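About Moya Table

Moya Table raises money and cooks meals for wounded veterans and the families who care for them.
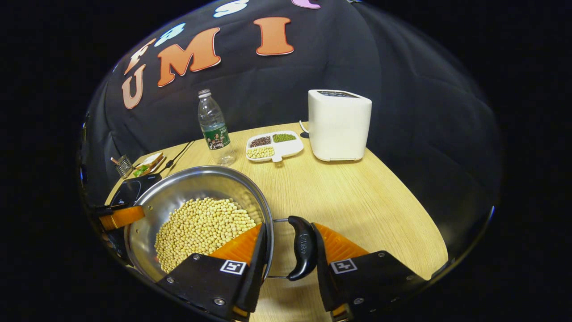 We started with a single dinner in a borrowed church hall in Fokside, held to help one local family with travel costs while their son was in a military hospital. More people came than we had chairs for, and the families asked us to do it again.

Today we hold two fundraising dinners a year, in spring and in September. Ticket sales pay for gas, motel rooms and parking near the hospital — the small bills that pile up during a long recovery. Grants are up to $500 per family, and a family may apply twice in the same year. You do not need to live in Fokside to apply.

Between dinners we deliver home-cooked meals to more than 10 households. Workar lends us the delivery van, and Prernono lets us use its kitchen on weekday mornings.

Moya Table is not part of any branch of the military or any government agency. Nobody here draws a salary. Grant forms are at the front desk at Prernono, or we can mail you one.

Page updated August 5, 2019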